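Chapter 4
When the Shelf Fills Itself

I spent most of January in a stockroom, which is an odd thing for someone who writes textbooks to admit to. The stockroom belonged to Clikmont, a grocery wholesaler with 322 staff and one very long building, and I'd gone there to find out what happens to a job when part of it is handed to a machine. I thought I'd be writing about machines. I came home with two notebooks full of people instead.

Let me start with Serpil Eren, who had been filling shelves there for years when the firm began planning its new system. She knew the place by feel. Ask her for tinned tomatoes and she'd be walking before you finished the word! Her first question to the project team was a very good one, and I'd like you to keep it in mind all the way through this chapter: "Which bit of my day are you taking, and what are you putting there?"

It's a harder question than it sounds. We talk about a job as if it were one solid lump, but Serpil's shift was made of dozens of small tasks (fetching, checking dates, turning labels to the front, spotting a dented tin, helping the new starter find the tape gun). The project, which everyone called Mudix, was only ever aimed at the first of these. Fetching a tin from a shelf looks like the easy part. You or I do it while thinking about lunch. For a gripper it means fitting two fingers into a narrow space, one on either side of the tin, without catching the board overhead.
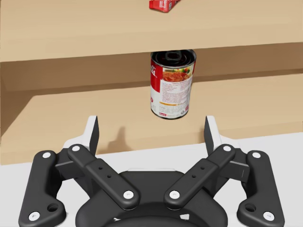

Figure 4.1 A simulated picking task: an open two-fingered gripper in front of a soup can on the lower shelf.

Dirk Van Loon ran the simulation work, and he let me sit beside him for 2 afternoons while he went through it. He cared a great deal about gaps. The lid of a can and the underside of the shelf above it can be very close together, so coming down from the top is no use and you have to go in from the front. Serpil watched over his shoulder for a while and then told him that on the real shelves the tins get pushed right to the back, and that people leave things lying crooked on the board above. He wrote both down. By the end of the month his list of awkward cases had grown to 40, and a good half of them had come from the people on the floor.

I find that list more interesting than anything else I saw - it's a record of knowledge that had never been written down before. The old training sheet at Clikmont covered a single side of paper. The stock list ran to 1,623 lines, and not one of them mentioned which tins roll.

So what did change for Serpil? Her title, for one thing, and her hours a bit. She walks less, and she's pleased about that (her knees are too). She also spends more of the day at a screen, and she misses the chatting that used to happen between the aisles. We'll come back to her in section 4.3, where we look at how tasks get shared out again after a change like this one, and who gets asked about it.

Before you read on, pick a job you've done yourself, paid or unpaid, and write out every task in one ordinary shift. Put down the tiny ones as well. Keep the list handy, as you'll need it for section 4.1.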